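About Atholm Auto Service

Atholm started with two bays, one lift and a coffee maker that leaked, and we still have the lift. We're a neighborhood repair shop on the Stestevholm side of the river, and we look after everyday cars and light trucks of just about every make - brakes, tires, batteries, cooling systems, steering and suspension, and all those odd little rattles that only show up when you're on your way to work.

We try to keep things simple. You bring the car in, we take a good look, and then we call you before we pick up a wrench. If a repair is going to run over $200 past what we first told you, we stop and call again, even if it means the car sits on the lift through lunch. We'd much sooner have a slow afternoon than a customer who feels surprised at the counter!
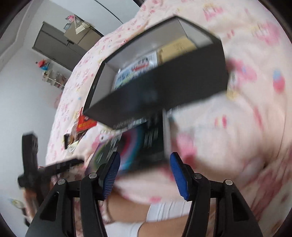 One customer wrote to us in November that she had driven in expecting to hear she needed a whole new set of brakes, and drove out having paid for front pads and nothing else. She said she had been going to the same place for 16 years before that, and that it was the first time anyone had walked her around to the wheel and shown her how much was left.

Letters like that go up on the wall by the register, next to the key hooks.

In the years since, we've added a second location on Pillai Road, which handles most of our tire and alignment work, and we took over the old Brurkus radiator shop along with its very patient parts counter. If you aren't sure which one you need, call either number and we'll sort it out for you. Walk-ins are fine for bulbs, wipers and tire pressure, and for anything bigger it's best to book a day or so ahead.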